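# Vieille tour Dell ouverte, je garde quoi ?

**tiina_r**
salut, j'ai récupéré une tour Dell au boulot (chez Narier ils vident un placard). But : petit serveur de fichiers pour la maison, budget 27 euros, donc autant dire rien. Panneau enlevé, ventirad déposé. Mes questions :

- l'alim, je la garde ?
- la carte noire en travers de la carte mère, j'enlève ?
- les nappes rouges/orange/bleues, ça se range comment sans tout débrancher 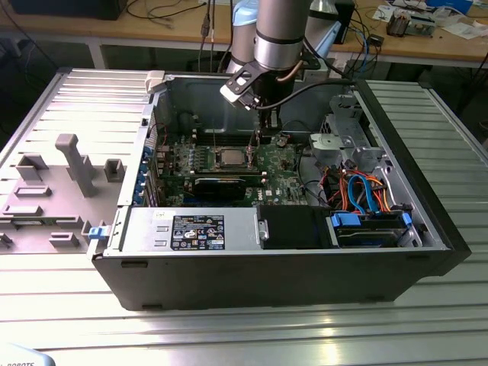
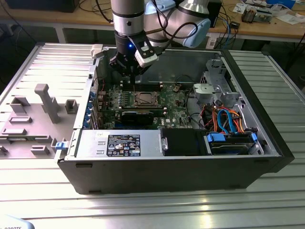

Le disque est en bas à droite, dans son rail bleu. Pas encore testé. J'ai 2 barrettes de côté, à voir si c'est compatible.

Tiina Rautiainen

---

**sondberg_bis**
Alim : garde. Vérifie juste l'étiquette avant de racheter quoi que ce soit, et surtout le connecteur carte mère, chez Dell c'est pas toujours standard. Une alim du commerce dessus sans regarder le brochage – mauvaise idée.

Carte graphique : vire. Pour un serveur de fichiers ça sert à rien, ça consomme.

---

**marjatta.n**
Pas d'accord pour la carte. Faut d'abord savoir si y a une sortie vidéo sur la carte mère !! Sinon écran noir et elle va chercher la panne pendant deux heures. Regarde à l'arrière, côté connecteurs, avant de démonter.

Et nettoie le dessus du processeur, pâte neuve, petit pois au centre. Pas la moitié du tube.

---

**sondberg_bis**
ok pour la sortie vidéo, j'avais zappé. Mais une fois installé elle y accède par le réseau, donc elle peut l'enlever après. Faut juste que le BIOS accepte de démarrer sans.

---

**huttunen27**
moi je changerais le disque direct. Un vieux disque d'occase pour des photos de famille c'est non. Le reste on s'en fout, ça se remplace

---

**marjatta.n**
Ou elle lit le SMART et elle décide après. J'en ai un qui tourne depuis une éternité, rien à signaler. Sauvegarde ailleurs dans tous les cas.

Pour les cables : une photo de chaque prise, un bout de scotch numéroté, et tu passes le paquet le long du bord. Pas de collier trop serré sur les SATA.

Marjatta Nurmi

---

**tiina_r**
merci ! Donc je touche pas à la carte pour l'instant, pâte ce soir, SMART ensuite. Les loquets bleus des slots, ça se tire ou ça se bascule ? j'ose pas forcer

---

**sondberg_bis**
ça dépend du modèle, cherche le manuel avec le numéro de série. Si ça résiste tu arrêtes. Et courant débranché evidemment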